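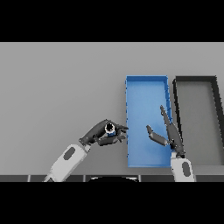

Watching a recording play back is nothing like making one, according to one of the people who drove this arm pair for a whole morning, and the wrists are what you feel first. You stop thinking about the hands after a while, the comment went on, and then you reach for your own coffee as if it were a part to be sorted.

I have kept that remark at the top of the page all through November, partly for the coffee and partly for the wrists. Welcome to the Titercombe gallery, where we put up moments from our remote-control sessions in the simulator. The project began with a simple wish — to let a person show a two-armed robot a small job with their own hands, and to save the showing so that the robot might learn from it later on. We have 32 operators on the list now, many of whom had never touched a control glove before they came to us, and I am fond of every clumsy first attempt they have made (my own included, and mine were very clumsy indeed!).

The job: pick up a small part and put it in a tray. The left hand has the part between thumb and fingers, close to the rim of the blue tray, and the right hand is open over the tray with nothing in it. A part with a white rim and a blue band is one of the friendlier shapes to practice on, and beginners like it.

Each operator gets 30 tries in a sitting, and then we make them get up and walk around the building. The gloves are the Hudico pair, the older ones with the stiff thumb, which we keep meaning to replace and never do. The playback tool is Mazurek, and it lets us run a try at half speed and trim off the waiting at the front — there is always waiting at the front, while people wriggle their fingers and find out which hand is which.

More pictures will go up once the Ciltcombe sessions have been sorted. We did nine of those, mostly after lunch, and six are ready to look through.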